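The Second Life of a Hundred Cassettes

When the band Zasanon broke up in November, fifteen months after a tour nobody in the group likes to talk about, there was one box of tapes left over. Yusri Tjoa took it home on the bus. He had played bass and keyboards, done most of the mixing and, by his own account, done all of the worrying, and he was the only member with a closet big enough.

The box held the last copies of "Brustgate," the group's second album, which came out in an edition of 200 on clear cassette with a folded insert. Half of those sold on the road. The rest went to a distributor that closed its doors, and it took a year of emails to get them back. A few had cracked cases. Two were missing, and Tjoa has stopped asking about them. That left 98.

"I thought I would put them up for sale one night and forget about it," he says. "They were gone before I finished washing the dishes."

The buyers were mostly people who had found the record long after it was made. A collector had posted the long closing track, "Jikero," to a message board for fans of slow electronic pop, and the thread had grown over the winter. Some posters took the band for a studio project from the 1980s. Others were sure the singer was using a machine to change her voice, when she was singing into a telephone handset that Tjoa had wired to a guitar amplifier.

He now has a mailing list of 2000 names and a reissue to finish. The new edition of "Brustgate" will be released on May 28, 2024, on vinyl, compact disc and, for those who missed it the first time, tape.

Tjoa works out of the back room of his apartment, which he has divided with a bookcase so that the desk and speakers are on one side and the mailing supplies on the other. He does his own packing. The label he set up for the reissue is called Kinoshita, and it consists of him, a bank account and a postage scale.

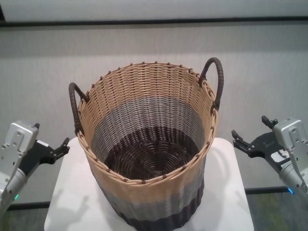
A round woven basket in tan, gray and dark brown.

The hardest part of the job was finding the songs. The original album was recorded over two summers on three different machines. The first sessions went to an eight-track cassette recorder that Tjoa sold years ago to pay for a van repair. The second batch was made on a laptop that no longer starts. The vocals for four songs were done at a friend's house and saved to a drive that was labeled "taxes."

He recovered all but one of the multitracks. The missing one is "Low Bridge," the shortest song on the album and the one people most often ask for. For that track the reissue uses the stereo mix from the original cassette master, which has a dropout in the left channel near the start of the second verse. Tjoa tried to repair it and then put it back the way it was.

"I could hear the repair," he says. "Anybody who owns the tape knows that hole. They wait for it."

The other eight songs have been remixed, and he is careful about that word. He did not replace any parts or correct any singing. What he did was bring down the reverb, which he admits he used in those days to cover mistakes, and raise the bass. On the old tape the bass is close to inaudible. Tjoa had turned himself down because he did not want the others to think he was turning himself up.

The difference is clearest on "Jikero." On the cassette it is a haze that lasts eleven minutes, with the voice coming and going and a drum machine ticking somewhere behind it. In the new mix there is a line underneath that moves the whole time, and the song has a shape. It gets louder in the middle and there is a second melody at the end that was always on the multitrack but never made it through to the tape.

Not everyone on the mailing list is pleased. When he shared a minute of the new version in the spring, he got several long letters asking him to leave the record alone. He answered all of them. The compact disc now has both mixes, old and new, one after the other, and the vinyl has the new one only, for reasons of space.

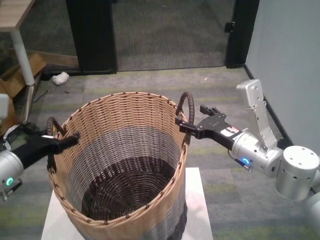
The discs will come in two forms. The standard edition is black vinyl in a plain printed sleeve. There is also a set of 100 numbered copies with a booklet of lyrics, set lists and notes on how each song was made, and a bonus disc of demos. Tjoa wrote the notes himself and says they took longer than the mixing. He went through old calendars and phone bills to work out who had been in the room on which day, and sent drafts to the other members. Corrections came back in three colors of ink.

The demos are the surprise. There are six of them, recorded in a rehearsal space with one microphone hung over a pipe. "Low Bridge" appears at half the speed of the album version, played on what sounds like a toy organ, and it is a sadder and better song that way. Another, listed only as "Number Five," stops after two minutes when someone asks if the heat is on.

As for the band itself, there are no plans. The members are on good terms and live in three different time zones. The singer teaches, and has asked to be left out of interviews. The drummer, who mostly programmed the drums, fixes elevators. All of them get an equal share of the reissue, after the pressing bill is paid, and each of them asked for copies to give to relatives.

Tjoa has been writing again, though he does not know what for. He has a few pieces on a hard drive – properly labeled this time – and one of them may end up as a single under his own name. He plays it for me over the desk speakers. It is quick, with a handclap on every beat, and the bass is the loudest thing in it.

After that there is the old live recording to look at. A fan sent it to him with the message board thread printed out and folded around the case. It is from the last night of the tour, and he has not listened to it yet. He wants to get the records in the mail first.

Brustgate is available to order from Kinoshita on vinyl, compact disc and cassette. The numbered edition is limited to one copy per customer.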